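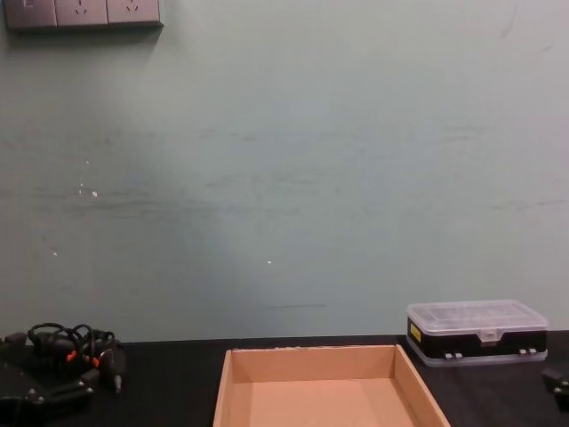
Home | Current issue | Archive | Submissions | About

We use cookies to improve your experience on this site. Accept | Manage settings

Last updated: Oct 4, 2023

3. Egg-free binding of breadcrumb coatings on shallow-fried vegetables

3.1 Materials

Three plant-based dips were compared with a whole-egg control. The first was an unsweetened soy beverage thickened with chickpea flour. The second was ground flaxseed soaked in water, and the third was a thinned eggless mayonnaise made in our own kitchen from canola oil, soy beverage and cider vinegar. All were adjusted with water until they ran off the back of a spoon in an unbroken ribbon. Hordiienko and Räsänen (the second and fourth authors) made this judgement together for every batch, as the flaxseed dip continued to thicken while it stood and could not be left to a timer.

Zucchini was chosen as the test vegetable. It has a mild flavour, it is available year-round from the wholesaler at Brosby, and it gives up a good deal of water when heated, so a weak coating shows itself quickly. Slices were cut crosswise on a mandoline, salted, left on racks and patted dry with cotton towels. Slices from the stem end were discarded for being too narrow. Breadcrumbs came from day-old white loaves, dried in a low oven and passed through a coarse sieve. No herbs or cheese substitutes were added at this stage, although both are common in home recipes and were used later in the serving trial.

3.2 Coating and cooking

Each slice was dusted with plain flour, dipped, allowed to drain and pressed into the crumbs on both sides. A total of 204 slices was prepared, divided equally among the four dips. Coated slices were rested in the refrigerator on uncovered trays. In preliminary work done in May we skipped the rest, and the chickpea coating slid off in the pan in sheets. The slices from that work are not included in the results.

Cooking was done in a heavy skillet over medium heat with enough canola oil to cover the base. Slices were turned once. The oil was replaced between dips, and loose crumbs were skimmed out between batches - these scorch easily and leave a bitter taste on whatever is cooked next. Finished slices went onto a wire rack. Paper towel was tried first but softened the underside.

3.3 Assessment

Coating retention was measured by weight. The crumbs and flakes left in the pan and on the rack were collected, blotted and weighed against the crumbs taken up by the slices before cooking. For the tasting, 42 panellists from the cooking college at Wunonari were given one slice of each type, in random order, on plain white plates. They scored crispness, colour and flavour on a nine-point scale and could write comments in a box at the bottom of the sheet. Lytvynenko prepared the serving orders and had no part in the cooking. Panellists were told that some samples were egg-free but were not told which.

3.4 Results

The chickpea dip gave the best retention of the three plant-based dips and could not be separated from the egg control. The mayonnaise dip came next. The flaxseed dip lost the most coating, mainly from the edges, where it had pulled into beads before the crumbs were applied. Retention by dip is plotted in Figure 2.

Figure 2. Breadcrumb retention after shallow frying, by type of dip. Bars show the mean and whiskers the standard deviation.

Scores for crispness followed a different order. The mayonnaise dip was rated crispest, ahead of the egg control, and 63 per cent of the written comments about it used the word "crisp" or "crunchy". We put this down to the oil in the dip, which helps the inner layer of crumbs to brown. The chickpea coating was rated somewhat harder and drier. Several panellists noted a bean-like flavour in it, and one compared it to the crust on a pakora, which was meant as praise.

Colour scores were close for all samples except flaxseed, where the dark specks of the seed coat showed through the crumbs. Golden flaxseed would likely reduce this. It was not available to us in the quantity needed.

3.5 Discussion

Pavliuk and Kemppainen reported that starch-rich dips hold crumbs well but can taste raw when the cooking time is short. Our panellists made the same complaint of the chickpea dip, though only of the thicker slices. A thinner cut or a lower heat with the lid on would give the flour more time to cook. The lid brings its own trouble, in that trapped steam softens the top crust, and the slices then need a further turn uncovered.

Blending the chickpea and mayonnaise dips is an obvious next step. Harasym tested such a blend informally for the serving trial, in which the slices were layered with tomato sauce and pasta, and found that the coating stayed on for the length of a meal. It did not stay crisp under the sauce, and neither did the egg control. Cooks who want a crisp result are better off spooning the sauce beside the slices or underneath them.

Our results apply to zucchini. Eggplant takes up far more oil and has a drier cut surface, and we would expect the flaxseed dip to cling to it better than it did here. Mushrooms were not tested. Frozen storage of coated slices, which matters to caterers, is covered in Section 4.

Previous section | Next section | Back to contents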